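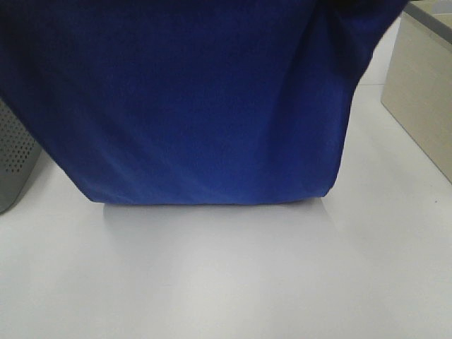 Blue cloth over the white table, folding station, second half of the shift.

Print this thread | E-mail this thread

Filed under: Shop Floor, Machines & Jobs

1/ I fold and sort towels and cleaning cloths at the Skomitz plant. Since February we've had an automated folding line, and people keep asking me if I've been replaced yet. No. I've been moved four feet to the left and given a screen.

2/ The pitch, as it came to us in the break room: the Endik line does the boring part and we do the "skilled part." I asked what the skilled part was. The man from the sales side said "oversight." I have been folding for nine years and had never once been asked to oversee a towel.

3/ If you've never done this for a living, cloth is awful stuff to hand to a machine. A box is the same box every time. A fleecy cloth is a different shape every time you pick it up. Take it by one corner and the other three go wherever they like.

4/ By hand you find a corner, run your thumb down the hem to the next one, snap it, lay it down. Takes no thought at all. I couldn't have told you I was doing it until they asked us to write the steps out. My list had 30 steps and I still left out the snap.

5/ The target on the wall is 200 pieces an hour for the line. On a good hour it gets there. On a bad hour a hem curls under, the fold comes out crooked, the checker rejects it, and the piece goes in the redo bin. Guess who the redo bin belongs to.

6/ So count it properly. One shift last month the screen said 307 pieces finished before lunch. Very nice number, it went in the newsletter. What didn't go in the newsletter is that 87 of those had been through my hands first, because I'd pulled them out of the bin and refolded them.

7/ I raised that. I was told refolds are "assisted completions." They count for the line. There is no column for me.

8/ To be fair to the thing (I'm trying), my wrists are better. I used to go home and run them under the cold tap. The woman on the next table says the same about her shoulder. If they'd sold it to us as that, I'd have had a lot less to say.

9/ But they didn't. It was sold upstairs as fewer people per shift, and we are now two at the folding end where we used to be five. Two of the others went to packing and one left. No layoffs, says the poster. Well, no. Just a job that didn't get filled when she went.

10/ And the quiet! Five people folding talk all day. Two people watching a screen don't, much, because you're waiting for the beep. I learned this work from the person standing next to me. I don't know who the next new starter is supposed to learn it from.

11/ Someone replied asking about training. We had a morning of it. Most of it was how to clear a fault and which button not to press. The folding they assume we know. They're right, we do, but that's the part they were paying us for before and it has dropped off the job description.

12/ Pay, before you ask: same grade, new title. "Line attendant." I was told it's a step up. My pay slip hasn't noticed.

13/ A cousin of mine works at Amano, where they put in something similar called Tranen, and she likes it. The difference as far as I can tell is they asked the floor first. The folders picked which items went on the machine and kept the fiddly ones. We got a slideshow after it was already bolted down.

14/ What I'd want, if anyone upstairs reads this: count the refolds separately. Put a third person back on the folding end. Let us say which cloths go on the line, because I could tell you right now the soft thin ones curl and the heavy ones mostly don't.

15/ Someone will say it gets better every month. Maybe so. I've heard it about the label printer since I started, and we still keep a pair of scissors next to that.

16/ Replies are open but I'm on early tomorrow, so don't expect me after nine. And no, I'm not going to say which shift manager came up with "assisted completions."

Contact | Copyright, all posts remain with their author | Back to top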